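Budget du matériel : où nous en sommes pour les pinces à main 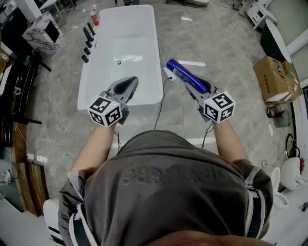
Chukwuemeka Ekwueme demande si l'on ne pourrait pas attendre l'automne pour commander, le temps de voir si le fournisseur baisse ses prix. La question est juste et je vais essayer d'y répondre avec les chiffres que j'ai.

Le devis de Drovano est arrivé mardi. Une paire de pinces avec ses cubes de marquage est à 312 euros hors taxes, câbles compris, mais sans les adaptateurs secteur, que nous devons acheter à part. Le prix est garanti jusqu'à la fin du mois d'avril. Après cette date, Drovano ne s'engage plus, et le délai de livraison passe à 34 jours. Si nous attendons l'automne, nous perdons donc la campagne d'été dans les salles de bains, pour laquelle le showroom de Gondside nous est déjà réservé.

L'autre offre vient de Musar. Elle est à 246 euros la paire, ce qui semble plus intéressant au premier regard. J'ai relu les conditions deux fois : les mâchoires de rechange ne sont pas incluses et la garantie ne couvre pas l'usage près de l'eau. Pour saisir des flacons de shampoing ou de produit d'entretien au-dessus d'une baignoire, cela me paraît un risque. J'ai écrit à Musar pour demander une extension de garantie et j'attends encore la réponse.

Il faut aussi parler des dépenses que nous avions oubliées l'année dernière. Les multiprises et les rallonges, d'abord, parce que les prises murales sont rarement au bon endroit dans un showroom. Ensuite les flacons de toutes tailles, qui s'abîment vite. Enfin le transport des sanitaires d'exposition quand on change la disposition de la salle. J'ai mis pour tout cela une réserve de 25 % sur la ligne « petit matériel ». C'est beaucoup, je le sais, mais la dernière fois nous avons dû demander une rallonge au milieu du projet.

Le bras robotisé Ugwu, lui, reste dans le budget de l'année prochaine. Il n'est pas utile de l'acheter avant d'avoir assez de démonstrations enregistrées à la main, et la location à la journée suffit pour les essais.

Ma proposition est donc de commander les pinces chez Drovano avant la fin de la garantie de prix, sauf si Musar nous donne par écrit une couverture satisfaisante. Les équipes qui ont besoin d'une paire supplémentaire peuvent me l'indiquer par retour de courriel, en précisant le lieu d'utilisation et la longueur de câble souhaitée.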